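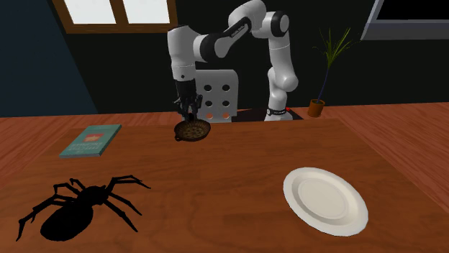 Basket and table, render 2

Ticket: Projector B drops to a blue screen between films
Space: Mellor Gallery, back room
Program: Clonia, evening of short video works
Opened by: Chelsea Yeoman
Status: Resolved

Chelsea Yeoman, 10:15 am
Hi all! First off, the Clonia program looks gorgeous on that back wall, and I can't wait for people to see it. One snag. We ran the whole reel this morning and Projector B goes blue for a few seconds every time one film ends and the next begins. Projector A is fine. Most of the reel would survive that, but the Solange Fehr piece is two channels side by side, and she wants both halves to start on the same frame. Right now the left half starts and the right half wakes up late and misses the title.

Both projectors are on the same player, through the splitter box. Resolution is set to match on both. I've already swapped the lamp filter on B (it was due anyway) and restarted everything.

Bradley Stockdale, 10:50 am
Great notes, thank you! A few things to try, in this order:
1. Swap the two video cables at the splitter and see if the blue screen moves to A.
2. If it stays on B, swap the cables at the projector end too.
3. Check whether B has auto source search switched on. Menu, Input, second page.
Tell me what you get after each one, please, even if nothing changes.

Chelsea Yeoman, 11:40 am
Step 1: still on B.
Step 2: still on B. So the cables are off the hook, and I'm a bit sorry I said rude things about the long one.
Step 3: auto search was ON. Turned it off, ran the first three films, and the gap went from several seconds down to maybe one. Huge improvement! Still not clean enough for Solange's piece, though.

Bradley Stockdale, 12:05 pm
Lovely, we're close. My guess is the player drops its signal for a moment when it opens a new file, and B is slower than A to pick it back up. Could whoever edited the reel join all the films into one long file, with black between them? Then the signal never stops.

Evie Hartley, 12:30 pm
That was me, and yes, happily! I have the masters here. I'll put 2 seconds of black between works and leave the Fehr piece as a pair of files locked to the same timecode. One question — the films came in at different frame rates. Busano is 25 and nearly everything else is 24. Does it matter?

Bradley Stockdale, 12:40 pm
It would, so good catch. Pick one rate for the whole export and watch the Busano section closely for stutter, especially the slow pan over the harbor.

Evie Hartley, 4:20 pm
Export done, 35 minutes end to end. The pan is smooth as butter at 25, so I kept the whole reel there and checked the sound on every film. New files are on the shared drive in the Clonia folder. Please delete the old ones from the player so they can't get loaded by mistake.

Chelsea Yeoman, 5:45 pm
Loaded, old files gone, full run finished. No blue at all! The Fehr piece starts dead on, both sides together, and it's stunning at that size. I watched it again just for fun.

For the log: Projector B, auto source search OFF, lamp at 445 hours. Doors are at seven on Sunday, and I'll power both projectors up at six.

Bradley Stockdale, 5:55 pm
Wonderful work, both of you. Closing this one. I've added the auto search setting to the setup sheet for the back room.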